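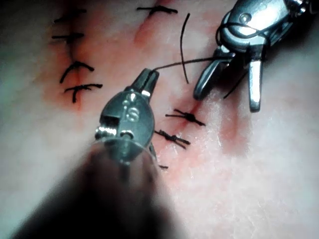

Handout 6: What Counts as an Example?

Course notes, Pascal Hellwig. Read before the Friday lab.

Papers on learned suturing like to open with a big number. "Trained on over 1000 demonstrations." I'd like you to get into the habit of asking what one demonstration was. A whole wound? One stitch? One needle pass, with the knot tying thrown away? You can multiply your count by 3 just by cutting the recordings in different spots, and the policy has learned nothing new.

For the Gernby exercise, an example is one full stitch: needle in, needle out, thread pulled through, knot tied, tails cut. Anything shorter gets labeled as a fragment and stays out of the count.

6.1 The pad is part of the data

Practice tissue gets used more than once. By the middle of a session the operator is sewing next to old stitches, and those go into every recording that follows. A model can pick up "go to the right of the last knot" and look clever until you hand it a clean pad. I have yet to see a project report that checks for this.

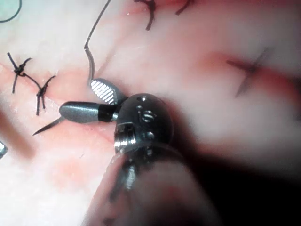
Fig. 6.1. Needle tip over the pad, with two earlier knots on the incision to the left.

Write down the state of the pad at the start of each example. The Misturent logging sheet has a column for it. Most groups leave it blank, and then they wonder why their test split looks so good. If the same pad turns up in training and test, your test score is worth very little.

6.2 Loose thread

Cut pieces stay where they fall unless someone picks them up. Some people clean between stitches and some don't, so the mess ends up telling the model who was driving. Choose one rule and stick to it. I don't much care which.
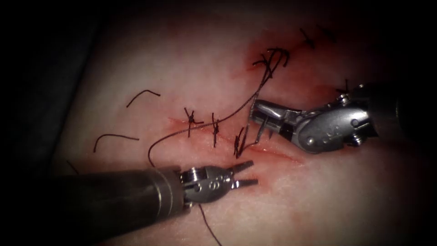

Fig. 6.2. Three finished stitches on the lower incision, three cut pieces of thread lying to the left.

A tangle is harder to rule on. Do you keep the example? If you drop every bad one, the policy never sees a recovery. If you keep them all, it may learn to make tangles. "We filtered for quality" is not an answer. Say who filtered, and by what rule.

6.3 What the operator knew

Two views, wrist and fixed, are standard in our setup. The operator may be using a third, or a better one, or plain memory of where the needle went. Ask whether a person given only the recorded views could have made the same move. In the Borbély set we kept 399 examples, and I went back through 20 of them with that question. I came away less happy than I'd hoped.

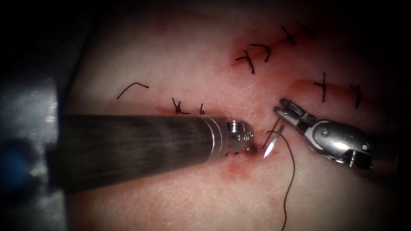
The handoff is where I'd look first. Shafts cover things, shadows cover more, and an operator who pauses there might be thinking, or might be waiting on the foot pedal. The recording treats both the same way. A short spoken note during collection helps a little. Labels added weeks later mostly tell you what the labeler guessed.

For the lab

Bring one example your group would throw out and one it nearly threw out. Write the rule that separates them in a single sentence. We'll trade rules with the Wulus group and see if they sort your recordings the way you did.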